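Notebook, delegation visit workshop
April 14, 2019

Went in on a Sunday to get the program draft into shape before the embassy reads it. Jean Leckie and Jairo Apaza were there until lunch, Sille Brøndum on the phone from Lykkegaard for the first part.

Where the visit stands: the invitation letter came in March and names a delegation of 8. We had planned for 6. The two extra seats go to the trade side, so Floor Hendriks wants a meeting with the chamber in Zillbridge added to the second day. That pushes the ministry call to the afternoon. Jean thinks the ministry will accept it if we ask in writing and offer the earlier slot to the deputy.

Protocol points we went over:

Order of speaking. The host opens, our head of delegation answers, then the two chairs of the working groups. Last time both chairs thought they went first. I have put names next to each slot in the draft.

Interpretation. Consecutive at the ministry, whispered at the dinner. Þórey Juhl has one interpreter confirmed and is waiting on a second. The opening remarks must reach them as text two days ahead. Mine are not written yet.

Joint statement. Paragraph 6 still has two versions. Ours says "will establish" an exchange of civil servants, theirs says "will consider establishing". Jairo suggests "intend to establish" and leaving the start date out. I am fine with it but Sille needs to clear it with her side. Do not send the old version again — the file with "final" in the name is the wrong one.

Dinner list. 80 names, and the room at Wondiritz seats fewer than that with a head table. Either we drop the head table or we cut the list. Floor is asking for a floor plan.

Tried the seating in the Zulero planning tool for half an hour. It sorts by rank and then by language, which put the whole trade group at one table. Went back to cards on the desk.

We use a cookie to remember your login and page settings. Accept / Manage choices

Ran the arrival timing on paper. Airport to hotel leaves a gap of 15 minutes before the first handshake, too short if bags are late. Asked Þórey to move the handshake into the hotel lobby.
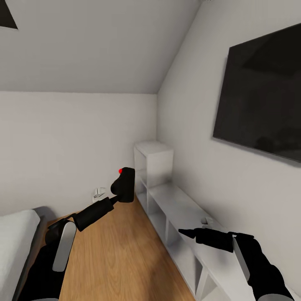
Still open

Second interpreter (Þórey).
Paragraph 6 wording (Sille, then Jairo).
Letter to the ministry about the new time (Jean drafts, I sign).
Gift for the host. The book is out of print, so we need another idea.
My opening remarks, two pages at most.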